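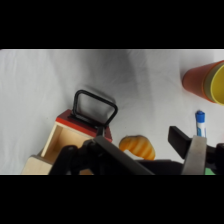

A small box with a red top

Print this post | E-mail this post

Search this blog: type and press enter

I wanted to write about curtains in April, and I am still going to write about curtains, but first I must write about little boxes, as they have taken all my free time this month.

It began with a shelf. When I moved to Zornach I brought with me one carton of small things that I could not put anywhere. There were coins from countries where I do not live anymore, spare keys, buttons, toy food from the play kitchen, the small screws which remain after you build furniture. In the old apartment all of this lived in one kitchen drawer, and every time I opened the drawer I closed it again quickly. In the new apartment the kitchen has only two drawers and both are needed for the kitchen.

So I decided that small things should live in small boxes, and that the boxes should be nice enough to stand where people can see them.

The wooden one with the red top is my favorite. The sides are left as plain pale wood, with no paint, and I like this very much. When everything is painted, a box looks like plastic from two meters away. With the wood left alone you can see what it is. The red is a dark red, like brick, and it goes well with the rug in the hallway. On the top there is a black loop for a handle, large enough that I can take it with two fingers when I am carrying a cup in the other hand.

I should say something about the inside. It is open at the front, like the place for a drawer, and the wood inside is the same light color. I have read the opinion that a box for small things must have many divisions. I had one such box before, a Makex with 18 compartments, and I must say it did not suit me. I spent more time deciding which compartment was correct than I spent looking for the thing. With one simple space I put the objects in, and if I need a button I look among the buttons and the keys for a few seconds. This is acceptable.

The toy food is a separate question. I like the croissant the most from all of them, because the ribs are made properly, with darker orange in the grooves, and it has a little shine as if somebody had brushed it with egg. The rest of the toy food is not so well made, but I cannot throw away the rest and keep only a croissant. I tried to keep it all in a cloth bag from the Gesance shop. The bag was fine but it fell over every time, and then the food was under the sofa.

I sort everything on a white cloth. This is a habit from my grandmother, who emptied her sewing basket on a bed sheet once a year, and it is a good habit. On a dark table you lose the small screws. On white you see them at once, even the tiny ones. I do not iron the cloth first. It would be a waste of ironing.

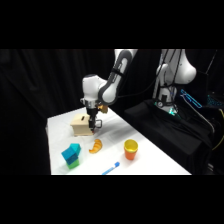
My method, if I can call it a method, is to work with one box at a time and leave the next box where it is until the first is finished. If I open them all, I start to move things from one to another, and after one hour I have the same disorder in better containers. I begin at four in the afternoon, when the light in the room is still good, and I stop when I must turn on the lamp.

The coins were the largest work. I counted them only because I was curious how it would end, and there were 528. Some I could still exchange, but the person at the bank looked at them with such sadness that I took them home again. For coins I think a closed box with a slot on top is the best solution, and I say this as an adult person. You drop the coin and you do not need to open anything. The disadvantage is known to every child.

After this I looked in the Economou catalog for one more box, in the size between small and medium. They have very beautiful ones in olive wood, but when I added the delivery to Zornach I closed the page. For that price I can continue to keep the keys in a bowl. The bowl is not ugly. It has a crack, which I have turned to the wall.

One question for those who have more experience: how do you clean wood that is not painted or oiled? I use a dry brush and it is good for dust, but I have one gray mark from my thumb and I am afraid that water will make it bigger. Someone at work recommended a white eraser, the same kind as for school. I will try it on the bottom first.

The curtains will come next. I have measured the window twice and received two different numbers, so I must measure it a third time before I can write anything useful.

Print this post | E-mail this post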